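moving the pantry stuff out of Engate, a thread bc I need to complain somewhere
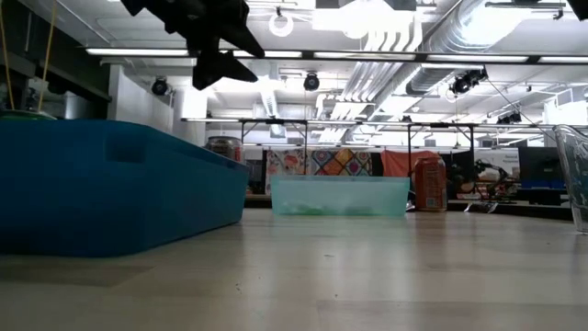 1/ Pantry sort started at 7 and I'm already behind. Rule for myself: food in one place, glass in another, plastic wherever it fits. Lasted ten minutes. The big blue bin is the only one that holds anything decent so it gets the front of the table, and the see-through green tub goes behind it for the little stuff. Glass measuring pitcher stays out till last, not risking it under cans.

2/ Label tape ran out at box 4. Of course. Using masking tape and a sharpie that's dying. If you can't read it, shake it

3/ Things I own too many of: lids. Lids with no tub. Tubs with no lid, fewer of those somehow. Going thru them one by one tonight – if it doesnt click shut it goes

4/ Zdzisław Kaczmarczyk has offered his van twice now, so yes, taking it. Ganbridge side entrance, the ramp one. NOT the front, the front has the step

5/ Jar question for anyone who's done this. Do you wrap the lid too or just the glass? Been doing dish towel around the whole thing + rubber band. Running low on towels, high on jars

6/ Snack tubes travel standing up. Learned that in April when a whole one turned to dust on the way over. Crumbs for days

7/ Spent $58 on new bins at Pikia and then found the old ones behind the coats. Receipt is in a coat. Which coat, no idea

8/ Shelf at the new place is 86 inches end to end, measured it twice. Heavy stuff low, baking stuff at arm height, tea wherever tea wants to be

9/ ok tape's here, back to it. Still need two flat lids for the small tubs if anyone near Ganbridge has spares – will trade jars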